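Learning the Trade of Bread at Forty: a conversation with the baker of Carré

7/24/19 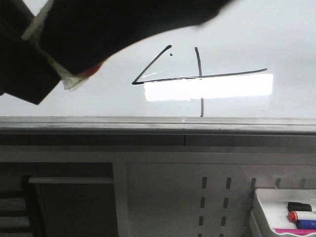

The bakery Carré opens at 6 in the morning, but the baker comes in long before this. When I arrived in Stendville it was still dark, and she let me in by the back door with flour up to her elbows. She asked me not to print her name. "In this town everybody knows who I am," she said, "and in other towns it is not important."

She did not grow up with bread. For 13 years she worked in the office of a furniture store in Nisstead, where she prepared the bills and answered the telephone. She says it was a good job and she has no bad memory of it. But the bakery on her street closed, and after that she had to drive to buy a loaf she liked. One winter she began to bake at home.

"The first loaves were terrible," she told me. "My husband ate them with soup, so that they became soft. He is a polite man."

I asked how a person goes from terrible loaves to a shop. She wrote to the old baker in Grandmont, where her aunt used to live, and asked if she could come and watch. He answered with one line, that she could come if she did not talk before breakfast. She stayed with him for three months and slept in a room above the oven.

"He did not explain much. He put my hand in the dough and said, now. The next day again, now. After some weeks I could feel it before he said the word. I tried to write it in my notebook, but when I read it later it was only the word 'now' on every page."

She speaks with respect about him, but she does not do everything in his way. He baked only white bread and one kind of roll. At Carré there is also rye, a dark loaf with seeds, and in September a bread with plums, which she makes until the plums are finished. He tasted the plum bread once and told her it was a cake. She still sells it as bread.

The hardest part, she says, was the sleep. She goes to bed when her neighbors are having dinner, and in summer the children play under her window. In the first year she fell asleep at a wedding, sitting at the table, between the fish and the meat. Now her body is used to it, and on her free day she wakes up at the same hour and does not know what to do with herself. She irons.

We had to stop the conversation when the rye was ready. She took out the loaves quickly and knocked on the bottom of each one with her knuckles, with her head a little to the side. One of them she put back. I asked what she heard. "It was not hollow yet," she said. "Listen to this one, and then to that one." I listened to both and I must admit I heard no difference.

On a normal day she makes 90 loaves. People have advised her to bake more, and a restaurant in Nisstead wanted to order from her for the whole year. She thought about it for one evening and refused. She would need a second oven and one more pair of hands, and then, she says, she would be again in an office, preparing bills.

"Maybe I will change my mind. I changed it once already, and I was forty."

When the first customer came, an older man with a cloth bag, she gave him a half rye before he asked. He counted his coins on the counter and complained that the crust was too dark. She told me he has complained about it since she opened. I bought a loaf with seeds for the way home and ate a good part of it in the car.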